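Prusholm Textile Library to Reopen Natural Dye Collection

The Prusholm Textile Library will reopen its natural dye collection to the public on Sat 22 June, following a period of closure for cataloging and shelf repairs. Visitors will again be able to consult books, sample cards and dyers' notebooks in the main reading room, and a lending service will be offered to members for the first time.

The collection holds 2,430 items. The largest part consists of printed manuals on plant dyeing, many of them out of print, together with pattern leaflets and supply lists issued by small yarn shops. A smaller group of handwritten notebooks records recipes for madder, weld, walnut hull and onion skin, with wool samples stitched or pinned to the pages. These notebooks will remain for use in the reading room only.

"Readers have asked for years to take the manuals home, where the dye pot is," said Munther Ghanem, head of collections. "We now have enough second copies to allow it. Some show their age, and a few carry stains from earlier owners, but all of the lending copies are complete and sound."

Members may borrow up to two books at a time for a period of four weeks. Loans may be renewed once, unless another reader has placed a request. Books may be returned by mail in a padded envelope or left at the front desk during opening hours.

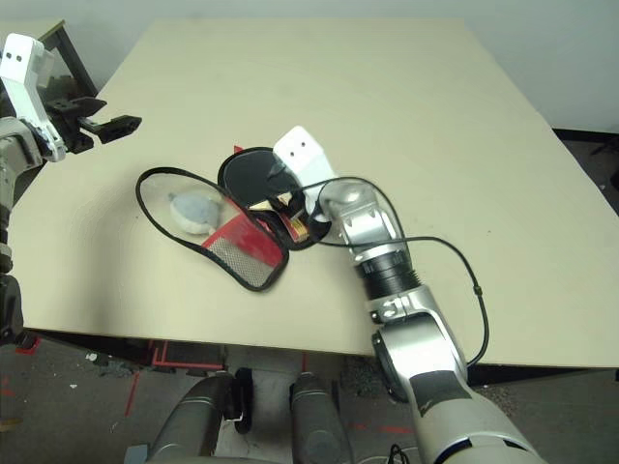
The new catalog lists each title by author, dye plant, fiber and mordant. A reader looking for alum recipes on silk, for instance, can find the relevant books without knowing a title. Entries for the notebooks are less detailed at present — 66 have been described page by page, and work on the others will continue through the fall.

The library has also received a gift of sample cards from the former Nakado dye works. The set contains 1,000 cards, each with a short length of dyed yarn and a note of the bath used. Cards in the blue and green ranges are ready for viewing. The reds and browns are still being placed in new sleeves and will be added in September.

A series of evening classes will accompany the reopening. The first, led by staff of the Uzor weaving studio, covers the preparation of wool and the use of alum and iron. Later sessions deal with indigo vats and the dyeing of cotton and linen. Each class is limited to 12 places, and participants should bring an apron, rubber gloves and a notebook. Wool for the first class will be supplied by Nirine, a spinning mill that has provided undyed yarn to the library's courses in the past.

Class fees include materials. Members receive a reduced rate, and places may be reserved at the front desk or by telephone. Readers who wish to consult the notebooks are asked to make an appointment at least two working days in advance and to use pencil only in the reading room.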